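4.2 Setting up the Riltetti garment steamer

1. Fill the tank to the line marked MAX. The line is a limit, however much it looks like a dare.

2. Click the tank into the base and plug in the cord. Give it 2 minutes to warm up.

3. Hang the garment and pull it gently straight. Point the head away from yourself, pets and anyone offering advice.

CAUTION: Do not steam clothes while wearing them. We know you're late.

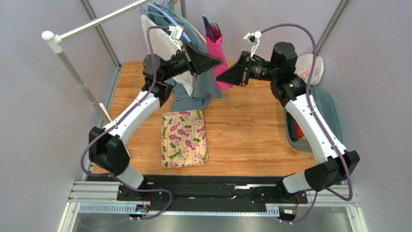

4. Start at the collar and work down in slow strokes. Velvet and silk get steamed from the inside.

Note: If the head spits, hold it upright for 23 seconds and try again.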